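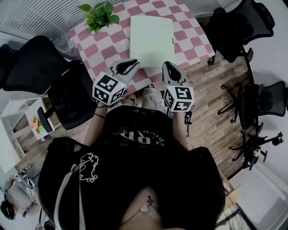
The pink tablecloth in service, with plant, blinds and the mint-green thing in the middle.

I have been asked to stop going on about the tablecloth, so I am going to go on about it here, where people can at least close the tab.

It is pink and white check. It lives on the big table in the back room at Stovance, and it arrived in the same week as the plant, during what was described to me as a small refresh. The budget for the small refresh was 300 pounds. I don't know what the rest went on. I have looked.

My objection, when I had one, was that a checked cloth makes promises. You walk in with a laptop and a list of things to sort out before August, and some part of your brain has already decided there will be scones. In my first month with it I was hungry in every single meeting. Halvard Isaksson, who sits across from me and has never knowingly been distracted by a textile, told me to eat a proper breakfast.

The chairs don't help. They are black office chairs, mesh, on castors, and they look at that cloth the way a row of solicitors might look at a bouncy castle. I did suggest swapping them for something friendlier and got as far as pricing a set in a shop in Whiteley. The set came to 737 pounds before delivery. The chairs are staying. They are comfortable enough, if you don't mind slowly rolling away from the point you were making.

Then there's the mint-green thing. It was lying flat in the centre of the table and I have heard it called a board and a folder, with equal confidence. Against the pink it looks like a slice of some ice cream you'd get on the front at Sesden and regret. I've grown fond of it.

The plant is doing well, which I resent slightly, having killed 3 at home since Christmas. It has the far corner by the blinds and no visible worries. And on the shelf there's a white box with fruit all over it in cheerful colours, so the picnic theme is spreading and somebody ought to keep an eye on it.

Anyway, I was over at the Pradville office last week. Bare grey table, matching everything, very smart. I sat there for two hours feeling as though I'd been called in about my expenses. I wanted the cloth back. I have not told Halvard this and would be grateful if it stayed between us.

It does need an iron.

Filed under: Office life, Small grumbles

We use cookies to remember your preferences and see which posts get read. By carrying on you agree to this. Accept | Manage settings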